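Biltdale Site – Post-Fault Inspection Checklist, Two-Arm Bench Cell
Date of inspection: 25 March 2019
Inspector: Ifeoma Amadi
Reviewed by: Aurelia Preda
Reason for inspection: left arm protective stop during plate-wiping task, fault code 87 (overforce at gripper)

1. Emergency stop, both stations
Pass. Both arms lose drive power on either button.

2. Force limit, left arm
Fail on arrival. Limit had been left at the value used for the Gosling fixture trials in December. Reset to bench value and locked. Supervisor password changed.

3. Force limit, right arm
Pass. No change made.

4. Gripper fingers, left
Pass with comment. Light wear on the inner faces. No cracks. Replace at next service.

5. Cable routing, left arm
Comment. Outer loop is longer than the drawing allows and can swing toward the joint housing at low wrist positions. Not the cause of the stop. Shorten before the cell goes back to unattended running.

6. Cable routing, right arm
Pass.

7. Pad height in program
Fail. Program assumed a new pad. The pad fitted was thinner, and a later change to a new one was not followed by a height check – the arm drove down past contact. Pendley to add a touch-off step at start of cycle.

8. Restart test, 10 cycles, reduced speed
Pass. No stops. Operator at the button throughout. 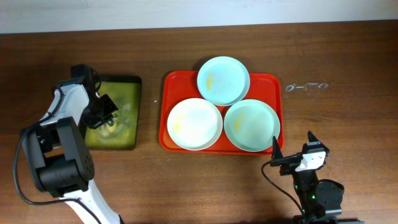 Item 7: left gripper on the sponge or scrubbing pad, plates on the red tray.

9. Clearance between arms
Pass. Keep-out zone confirmed in the Notar controller.

10. Fault log saved and attached
Not done. Log was overwritten after 3 restarts. Code taken from the operator's note.

Result: attended use only. Items 5 and 7 to be closed and signed before full release.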